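Filling the Empty Seat: The Case for Shorter Appointments

Published 3rd September

When a member of a county board resigns, dies or moves out of the district, the seat does not stay empty for long. In Kasteck County, as in many places, the remaining members choose a successor by majority vote. That successor then serves until the end of the original term, with the same vote, the same salary and the same access to staff as any colleague who won the office at the polls. The county charter treats this as a matter of housekeeping. It deserves to be treated as a matter of representation.

The provision dates from a period when board members met a few times a year and dealt mainly with roads and poor relief. Travel was slow, elections were expensive to hold outside the regular calendar, and a vacancy of several months could prevent the board from reaching a quorum. Under those conditions, appointment for the remainder of the term was a sensible rule. The board now sets the property tax rate, approves zoning changes and oversees the jail and the public health office. A person appointed early in a four-year term may take part in nearly all of that work before any voter is asked for an opinion.
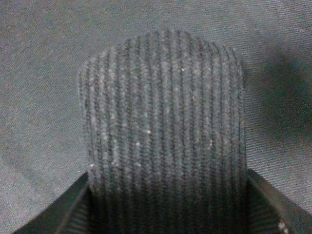 Ribbed fabric in dark gray, close up.

The current arrangement has three defenses, and each should be answered on its merits. The first is cost. A special election requires ballots, poll workers, notices and a canvass of the results, and a single district must carry expenses that would otherwise be shared across the county. The second is turnout. Special elections held on odd dates draw few voters, and a seat filled by a small number of people can hardly be said to rest on a broad mandate. The third is continuity. An appointed member can be seated within weeks and can begin work on a budget already in progress.

The cost argument is weaker than it first appears. It assumes that the election must be held on a date of its own. Nothing in state law requires this. A county may provide that an appointed member serves only until the next regularly scheduled election of any kind, including the municipal elections held each May. The polling places are already open on that day and the workers are already present. The added expense is one more contest on a ballot that must be printed in any event. The same change also answers much of the concern about turnout.

Continuity is a more serious consideration, and this essay does not propose to do away with appointments. A district should not go without a vote on the board while candidates are being nominated. The question is how long an appointment should last. A member chosen to keep the seat occupied for a few months performs a useful service. A member chosen for three years or more has been given a term of office by people who do not live in the district.
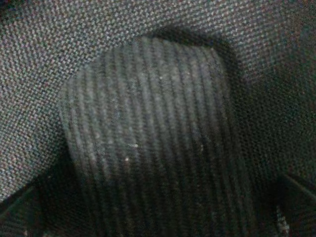
One reader of an earlier draft objected that the board members are themselves elected, so that an appointment is simply representative government at one remove; the voters chose the people who made the choice, and can remove them if they choose badly. The reader added that small districts often have trouble finding even one willing candidate, and that an unpaid campaign for a partial term would make the problem worse.

The first part of this objection overlooks how districts work. The residents of Prillico Township did not elect the members from the other districts and cannot vote against them. If those members appoint someone whom Prillico would never have chosen, the only voters with a direct grievance are the ones who have no remedy until the term expires. The second part has more force. There are districts where the appointed member would run unopposed, and the contest would be a formality. Even so, a formality that allows a challenger to file is better than a rule that forbids one. The filing requirement can also be kept modest. A petition of 200 signatures is a heavy burden in a thinly settled township, and a lower number for partial terms would be reasonable.

There is also the matter of incumbency. An appointed member who later stands for a full term does so with the title of the office on every yard sign and mailing. Name recognition counts for a great deal in local races, where many voters reach the bottom of the ballot knowing little about the candidates. The longer the appointment, the greater the advantage. It has become common in some counties for a member who does not intend to run again to resign partway through the term, so that a favored successor may be seated by the board and face the voters as an incumbent.

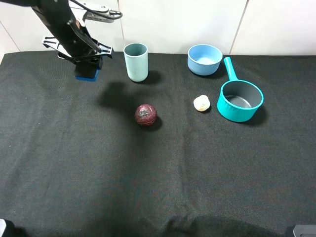
The practice is lawful, and those who follow it may have honorable motives. A retiring member may sincerely believe that a particular successor will serve the district well. The difficulty is that the rule rewards the timing of a resignation, and no charter should do so. If the appointment ended at the next regular election, there would be much less to gain from leaving early, and the decision to resign could be made on personal grounds alone.

The city of Plorka offers a useful comparison. Its council amended its own vacancy rule after a dispute over a seat that had been filled by appointment twice in the same term. Under the amended rule, the council has 10 days to publish notice of the vacancy and must accept applications from any qualified resident. The interviews are held in open session. The person appointed serves until the next municipal election, at which the remainder of the term is placed on the ballot. The rule is short and plainly written, and residents can find it in the city code without the help of an attorney.

Ahuja, across the river, took a different course and left such seats vacant until an election could be held. The result was a council that could deadlock for months on routine matters. The Kasteck board should take note of both experiences. The interim appointment is worth keeping, and its length is what requires reform.

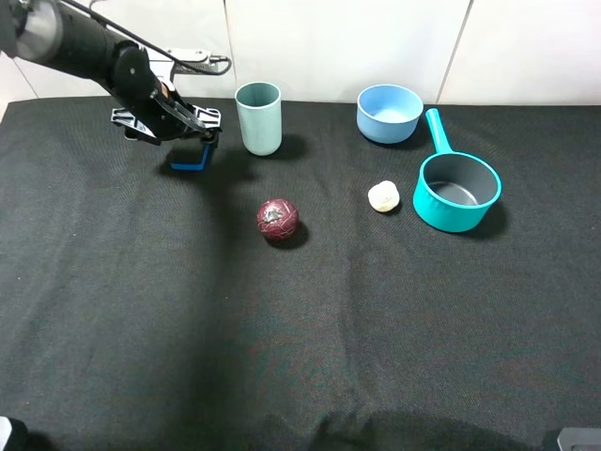

What the Charter Should Say

The amendment can be brief. It should require public notice of any vacancy and open interviews of applicants. It should provide that the appointed member serves until the next regular election held at least six months after the vacancy occurs, which allows time for candidates to organize and for the clerk to prepare the ballot. Where fewer than six months of the term remain, the appointed member should complete it. A tie among the appointing members after two ballots should send the choice to the county clerk, who would draw up a list of the qualified applicants and call a public meeting within the district.

The charter review commission will receive proposed amendments through the autumn. Vacancies are not a subject that brings crowds to a hearing, and no organized group is likely to press for the change. The commission has the authority to place the question before the voters without a petition, and it should use that authority before the next seat falls open.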